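**Ticket:** Household task readiness, soft laundry
**Product:** Grulow, laundry module
**Submitted to:** Ninum Support
**Status:** Open
**Last update:** 19th November

**Issue**
The customer reports that the module completes towels and pillowcases within the accepted time but fails on socks. Of 16 knitted socks presented in the most recent trial, 14 were released before pairing was finished. The customer asks whether the chore should remain on the list of supported tasks.

**Findings**
Thick knits compress under load, and the controller reads the change in jaw width as a completed release. Holding a sock by the open cuff gives the most consistent starting position, although the toe remains free to bend and may hide the length of the item from the planner.
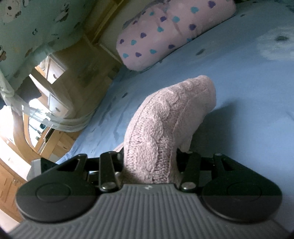

The July firmware was trained on 3,000 grasps, of which 1,000 involved knitted items. Most of those were flat pieces. Cable patterns were not included.

**Action taken**
- Release threshold raised in the Xie controller profile.
- Flellari pairing routine disabled pending retest.

**Assessment**
Pairing of knitted socks is to be listed as "assisted" until the retest is accepted. A person must remain present to complete the pairs. Towels and pillowcases are not affected.

**Next step**
Customer to repeat the trial with the revised profile and attach the controller log.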